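Reseña: tres semanas con Falex, el método de aprendizaje por imitación para manos robóticas

Llevaba tiempo queriendo escribir sobre Falex y al final me ha podido la pereza hasta ahora, así que perdonad el desorden. Lo he probado con dos brazos y sus manos de varios dedos, en el laboratorio de Vakthorpe donde trabajo con Houda Badawi y Adel Ragab, y tengo opiniones. Muchas.
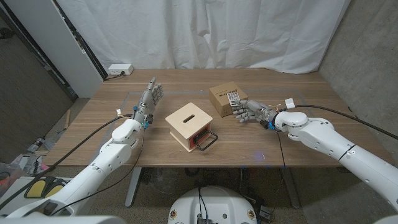 Para quien no lo siga: Falex es el método que publicaron Rachid Ouali y Mounir Badawi (sí, el hermano de Houda, y sí, nos lo ha recordado ella unas cuantas veces) para entrenar políticas bimanuales con muy pocas demostraciones. La gracia está en que no predice las trayectorias de los dos brazos a la vez. Primero decide qué mano manda en cada tramo y luego genera el movimiento de la otra condicionado al de la primera. Suena a detalle menor y es casi todo el método.

Instalarlo me costó una tarde. El repositorio viene bastante limpio, aunque la calibración de los dedos está explicada fatal y el archivo de configuración usa grados en una sección y radianes en otra. ¡En el mismo archivo! Adel perdió media mañana con eso y todavía está enfadado. Si lo vais a montar, mirad primero las unidades del pulgar.

Veníamos de usar Merer, que es más veterano y tiene mucha mejor documentación. Con Merer grabábamos sesiones eternas de teleoperación y aun así las manos dudaban al acercarse a cajas pequeñas: llegaban, se quedaban temblando un poco y cerraban tarde. Con Falex hicimos 7 tareas de mesa, casi todas de cajas (sujetar, girar, levantar una tapa, acercar un objeto con una mano mientras la otra espera), y en cinco de ellas nos quedamos con la política nueva sin discutirlo mucho. En las otras dos no vi diferencia.

Lo que más me gustó fue la espera. Parece una tontería, pero la mano que no trabaja se queda donde no molesta y no se lanza a por nada, cosa que con Merer pasaba cada dos por tres. También se recupera bien cuando le mueves la caja unos centímetros a mitad del gesto — yo lo hacía a traición y Houda me llamaba sádica.

Lo malo, que lo hay. Con asas y piezas finas sufre. El artículo enseña unos resultados estupendos en agarres de precisión y nosotros no nos hemos acercado ni de lejos: la mano llega bien orientada, pero los dedos se cierran demasiado pronto y empujan el objeto. Le escribí a Rachid y me contestó muy amable que probara a subir el peso de la pérdida de contacto. Lo subí, mejoró algo y a cambio los movimientos largos se volvieron bruscos. No he encontrado un punto intermedio que me convenza.

Otra pega es el tiempo de entrenamiento. Con 13 horas por tarea en nuestra máquina no se puede iterar a gusto, lanzas el trabajo antes de irte a casa y rezas. Entre unas cosas y otras acumulamos 2101 episodios grabados, contando repeticiones y desastres, y el cargador de datos se atragantaba si no los dividías antes en lotes. Abdelilah Radwan nos pasó un script que lo arregla y que, la verdad, debería venir de serie.

Y un aviso sobre la cámara: usamos una sola vista, desde arriba y mirando hacia la mesa, y cuando una mano tapa a la otra el método se vuelve muy optimista. Los autores recomiendan añadir cámaras en las muñecas. Nosotros no las hemos probado con Falex, así que de esa parte no puedo decir nada.

¿Lo recomiendo? Si tenéis dos brazos y tareas con objetos de tamaño cómodo, sí, sin pensarlo demasiado. Para un brazo solo no le veo sentido, ahí sigue siendo más práctico Merer. Y si lo vuestro son tornillitos o cierres, esperaría a la próxima versión.

Le pongo un notable. Me falta compararlo con Gronow, que Adel ya tiene medio instalado, pero eso irá en otra entrada cuando consigamos que arranque.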